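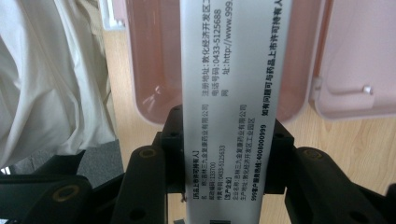 Will the Trolleck coilover kit fit my car without cutting anything?
If your car is a Zillano coupe with the factory strut towers, it bolts straight in. Wagons need the longer rear brackets, sold separately, see further down.

Trolleck Street Coilover Kit - Zillano coupe, all engines
In stock. Ships from our Caltulier warehouse.

Full kit, four corners. Threaded body front and rear, separate spring perches, so you set the height without messing up preload. Height adjusts down only, up to 2 inches from stock. 20 clicks of damping, one knob per shock. Fronts adjust from the top under the hood. Rears you reach from the trunk, pull the side trim first. It's two clips and a screw, not a big job.

What's in the box
Front struts, pair, assembled with springs
Rear shocks, pair
Rear springs, pair, with perches
Top mounts, front only
Spanner wrenches, two
Front sway bar end links, short type
Hardware bag
Printed instructions. The drawing for the rear perch is upside down in the older booklets, newer ones are fixed. Follow the text if you get an old one.

Not in the box
Rear top mounts. Reuse yours or add new ones at checkout. If the car has 107,000 miles on it like most that come through here, just buy new ones. The rubber is done.
Bump stops for the rear, same deal.
Alignment. You need one. Every time, even if you only went down a little.

Fitment
Zillano coupe, manual or automatic - yes
Zillano wagon - yes with long rear brackets
Zillano convertible - front only, ask about rears before ordering
Cars with factory electronic dampers - fits, but the dash light will come on. Cancel plugs are a separate part, order 4, one per corner.
Cars with the heavy tow package - no. Dont order it. The rear lower mount is wider.

Ride
Firmer than stock, obviously. On the soft end its close to the factory sport option, fine for commuting. Middle clicks for back roads. Full hard is for smooth track only, you will hate it on patched concrete. Start in the middle, same number front and rear, drive a week, then go two clicks at a time. People go end to end on day one and then can't tell what they like.

Spring rates are picked for a car with seats and a spare still in it. Stripped cars want a softer front. We can swap springs before shipping, put it in the order notes, adds a few days.
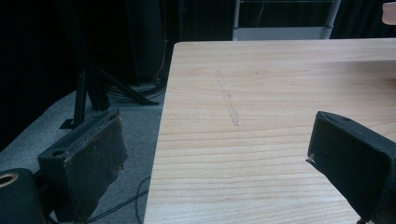 Other thing to put in the order notes is your wheel size and offset. Anything wide up front gets close to the spring perch at full drop. We'll tell you if you need a spacer. Stock wheels clear fine at any height.

Install notes
Plan a full Saturday if you haven't done struts before. Shop time is usually half a day.
Soak the lower bolts the night before. Rears especially, they sit right in the salt spray.
Unclip the brake line and the ABS wire before you drop the strut. Every few weeks we sell someone an ABS wire.
Count the threads showing on left and right before it goes in, match them side to side.
Final torque on the rubber bushings with the car's weight on the wheels. Not hanging. Tighten them hanging and they twist and tear early.
Put a little anti-seize on the threads, wipe off the extra, slide the dust boots down.
Recheck everything after the first week. Springs settle a bit, the ride height can drop slightly.

Care
Rinse the threads when you wash the car. If you drive through winter, turn the perches a little each way in spring and fall so they dont freeze in place. A stiff nylon brush works. No wire brush, it takes the coating off.
Knobs go all the way soft before storage. Just habit here, but the valves seem to like it.

Reviews

Went with these over the Yoo kit because of the separate perches. Yoo rides a touch softer but you lose travel when you lower it. Happy so far. Rear left had a slight squeak, was my old top mount.
- Lilla Kocsis

Good kit, fast shipping. Wrenches are kind of short, used my own for the rears.
- verified buyer, coupe

Wagon owner, ordered without the brackets since I skimmed the page. My fault. They sent the brackets next day.
- verified buyer, wagon

Warranty and returns
Two years on leaks and broken parts for the first owner. Finish isn't covered, bent shafts from curbs aren't covered. Unused kits can come back in the original box, buyer pays shipping. Once a strut has been bolted on it's used, even if the car never left the garage.
Rebuilds done at Caltulier, send the pair even if only one leaks. Price depends on what we find, we email before doing any work. Rebuild line is backed up every July with everyone getting ready for track season events, so send them in over winter if you can.

Related parts
Long rear brackets, wagon
Rear top mounts, pair
Cancel plugs, single
Adjustable rear links - worth it if you go the full drop, the stock ones run out of camber adjustment
Replacement dust boots

Stock and fitment list last checked December 3, 2022. Convertible rears still being measured.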